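The man who talks to stone
Wen-hsiung Lu on green onyx, bad wine glasses and how to look after a slab 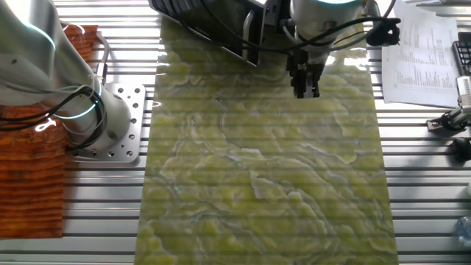 I had been told two things about Wen-hsiung Lu before I got the bus out to Prillholm. The first was that he knows more about decorative stone than anyone in the county, and the second was that he would make me touch everything. Both were true within ten minutes (he had my palm flat on a piece of green onyx before I'd got my coat off).

"Cold, isn't it?" he said, delighted. "People never expect that. It looks like something you could eat."

It does, a bit. I'd been thinking of lime jelly, and when I said so he laughed and told me a customer once described it as a pond seen from an aeroplane, which I think is better. Green onyx has that yellowy, sappy colour you don't find in many other stones, with cloudy patches and white and bluish-grey veins wandering through it like the lines on a walker's map. Lu calls the veins "the handwriting". He can spend a whole morning deciding which way up a slab ought to go.

"Turn it round and it's a different stone. I always ask people to come in and see it both ways. They say, oh, just send me a photo. I say no, come in, I'll make you tea."

The tea, I can report, is very good and comes in a mug the size of a plant pot.

Lu runs Pisari, which cuts and finishes stone for kitchens, bathrooms, bar tops and the occasional very grand windowsill. He started in granite. Granite, he says, is like a big patient dog, and you can get away with a lot. Onyx was a shock when he first tried it, and he cracked the first piece he ever worked on.

"I was showing off. I leaned on it while I was talking to somebody – leaned on it! – and there was this little noise. I can still hear that noise. I didn't tell my wife what it cost for a month."

What did it cost? He winced. "Four hundred pounds, and that was an offcut."

These days the rule is that a slab gets held up along its whole length, whether it's lying on a bench or going up somebody's stairs. Long thin pieces worry him most. A cut-out for a sink makes him properly unhappy, and he'll try to talk you out of it.

In fact he'll try to talk you out of quite a few things. I asked him whether I could have green onyx for a kitchen worktop, thinking of my own rather sad one at home, and he put his mug down.

"Do you cook with lemons?"

I do cook with lemons.

"Do you drink red wine?"

I said I'd rather not answer that.

"Then have it behind the bath," he said. "Or have it as a shelf. Have it somewhere you look at it."

Lemon juice and vinegar eat into the polish, he explained, and leave a dull mark that you can feel with a fingernail. Wine is nearly as bad. His least favourite phone call of the year always comes in January, after the parties, and it's always about rings left by glasses. He can usually polish them out, though it takes longer than people think and he has to bring the whole area back to the same shine or it looks like a patch on a pair of trousers.

The shine is where Adel Hajji comes in. Hajji does the finishing at Pisari and was much shyer than his boss, at least until I asked how he knows when a surface is done. Then there was no stopping him!

"You get down low and look along it," he said, crouching to show me. "From on top everything looks fine. You need to see the lights in it. If the reflection has a wobble, you're not finished."

He likes a strip light for this, the harsher the better. Kind lighting, he says, is for restaurants. He goes through the grits one after another and won't skip one, even on a Friday, and he wipes down between each because a single bit of coarse grit left behind will put a scratch in that you won't spot until the very end. He told me this with the face of someone who has been there.

I asked them both about the fashion for putting lights behind onyx. Lu loves it, in moderation. The stone lets a certain amount of light through, so a lit panel glows and all those paler patches come up. The job he's proudest of is a bar front for a restaurant called Tosa, where he spent 2 days just shuffling pieces about on the floor until the veins ran on from one to the next.

"The owner thought I'd gone mad. He came in and I was lying on my side."

And the one he'd like to forget? "A toilet. Lit from behind, very bright. You felt like you were in trouble."

Before I left I made him give me some advice for anyone who already has a piece at home. Warm water and a soft cloth, he said, and dry it afterwards so you don't get marks. Keep the bathroom spray well away from it. Use coasters, and use them when you have guests as well, even if you feel like your own grandmother. Get it sealed, and ask whoever fits it when it'll want doing again. And if something does spill, dab it, don't wipe it across.

"Also look at it," Hajji added from the doorway. "People pay all this money and then put a toaster in front."

Lu had already picked up a small polished offcut and was tilting it at the window, trying to decide if one of the veins looked like a heron. I thought it did. Hajji said it was obviously a coat hanger.

Pisari is in Prillholm and visitors are welcome on weekdays, but ring first if you want the tea.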